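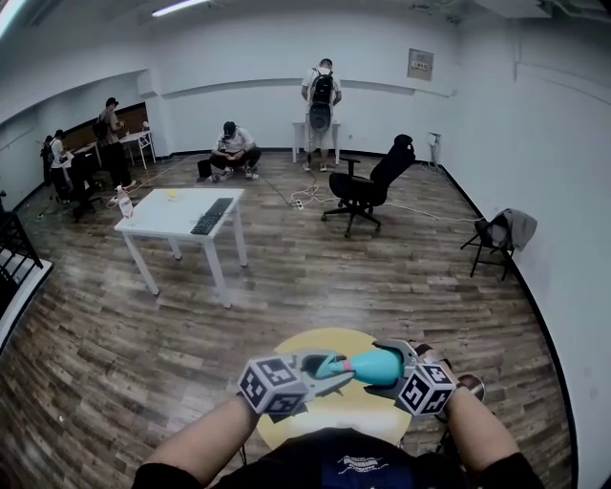

Figura 2. Comprobación del agarre con las dos pinzas de mano y un objeto ligero de plástico.

4. Primera puesta en marcha de las pinzas Clemness

Esta sección sirve para el juego de dos pinzas de mano Clemness con cubos de marcadores. Antes de empezar debe estar terminada la sección 3 (carga de las baterías e instalación del programa Jundale en el ordenador). Si usted recibió el juego sin cubos montados, vea primero el anexo B.

4.1 Preparar el puesto

1. Elija una zona con luz uniforme. La luz del techo es suficiente en la mayoría de los casos. Evite el sol directo sobre los marcadores, porque el brillo borra el contraste entre el negro y el blanco.
2. Coloque un taburete o una mesa baja delante de la persona que va a trabajar. La superficie puede ser de cualquier color, pero debe ser lisa y sin dibujo cuadrado.
3. Retire los cables del lugar donde la persona pone los pies.
4. Avise a las demás personas de la sala. Pueden seguir con su trabajo, pero no deben pasar entre el operador y el objeto durante el registro.

Nota: en el suelo con dibujo de madera las pinzas funcionan sin ajuste adicional. En el suelo de baldosas blancas y negras hemos visto detecciones falsas, y en este caso recomendamos poner una alfombra lisa.

4.2 Revisar los cubos

1. Limpie cada cara del cubo con un paño seco de microfibra. No use alcohol ni limpiacristales.
2. Compruebe que el cubo no se mueve con el dedo. Si hay juego, apriete el tornillo inferior con la llave de 2 mm que viene en la caja.
3. Mire el número grabado en la base de cada cubo. El cubo 39 corresponde a la izquierda y el cubo 46 a la derecha. Si los cambia de lado, el programa acepta el registro igualmente, pero los movimientos de las dos manos salen cruzados.

Precaución: no despegue las láminas de los marcadores. Una lámina pegada otra vez a mano pierde la posición de fábrica y el cubo completo tiene que sustituirse.

4.3 Calibrar la apertura

1. Encienda las dos pinzas y espere hasta que el indicador quede fijo.
2. En Jundale abra el menú Dispositivos y pulse Calibrar apertura.
3. Abra las mordazas hasta el tope y manténgalas así hasta oír la señal.
4. Cierre las mordazas sin objeto, sin apretar con fuerza, y espere la segunda señal.
5. Repita con la otra pinza.

Si aparece el aviso 1624, el programa no ha recibido la posición de cierre. Normalmente basta con repetir el paso 4 más despacio. Si el aviso vuelve, apague la pinza, mire si hay suciedad entre las mordazas y empiece la calibración otra vez desde el paso 1.

4.4 Prueba de agarre

Para la primera prueba use un objeto ligero, de plástico y sin bordes cortantes. Son cómodas las formas alargadas, que se pueden sujetar con las dos pinzas al mismo tiempo.

1. Ponga el objeto delante de usted y cójalo con la pinza derecha.
2. Acerque la pinza izquierda y cierre también sus mordazas sobre el objeto.
3. Sostenga el objeto encima del taburete con los antebrazos adelantados, de manera que los dos cubos queden visibles para la cámara de la cabeza.
4. Gire despacio las muñecas, primero a un lado y después al otro. En la pantalla los dos cubos deben seguir en verde.
5. Suelte la pinza izquierda, deje el objeto en el taburete y termine el registro.

Nota: las mangas anchas pueden tapar la cara trasera del cubo – súbalas un poco o use ropa ajustada.

Precaución: no coja vidrio, recipientes con líquido caliente ni herramientas con filo. Las mordazas no están diseñadas para estos objetos.

4.5 Si un cubo se pierde durante la prueba

Cubo en amarillo: el programa ve una sola cara. Gire ligeramente la muñeca.
Cubo en rojo: no se ve ninguna cara, o hay un reflejo. Acerque las manos al centro y revise la luz.
Los dos cubos en rojo a la vez: la cámara está demasiado alta. Baje la inclinación un punto y repita 4.4.

Para consultas sobre esta sección escriba al servicio técnico de Grerbridge e indique el número de serie de ambas pinzas.

Texto: Ratih Tuhumury. Revisión: Cecilia Dramani. Versión del 30 de agosto de 2026.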